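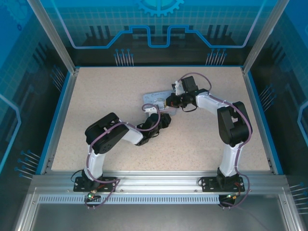

12/9/19. Mesa de tarjetas, tarde

Retomo el cuaderno con cariño y con algo de retraso, porque entre unas cosas y otras llevaba desde mayo sin apuntar nada de las fundas. Hoy tocaba pensar en el plástico transparente y en cómo se comporta sobre la mesa moteada, que me sigue pareciendo un fondo bonito pero bastante traicionero: el beige se cuela por todo lo que deja pasar la luz y a uno se le cansan los ojos buscando los bordes.

De Korkell nos quedan hasta 40 fundas, todas en el cajón de abajo — por favor, no las mezcléis con las de Pappas, que tienen otra solapa y luego me vuelvo loco separándolas.

El paquete con la tarjeta gris azulada va tumbado. El envoltorio devuelve bastante brillo y la impresión, que ya es tenue de por sí, se adivina a través del plástico más que leerse.

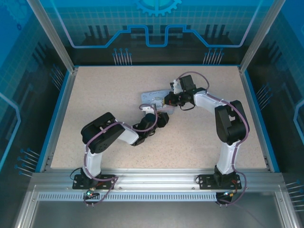 Danai propone repasar los textos con tinta más oscura antes de enfundar, y pregunta si merece la pena pedir a Sunwood un plástico mate. A mí me gusta la idea, aunque primero gastaría lo que hay. Mañana le escribo a Archana por el precio.

4 comentarios · Compartido 4 veces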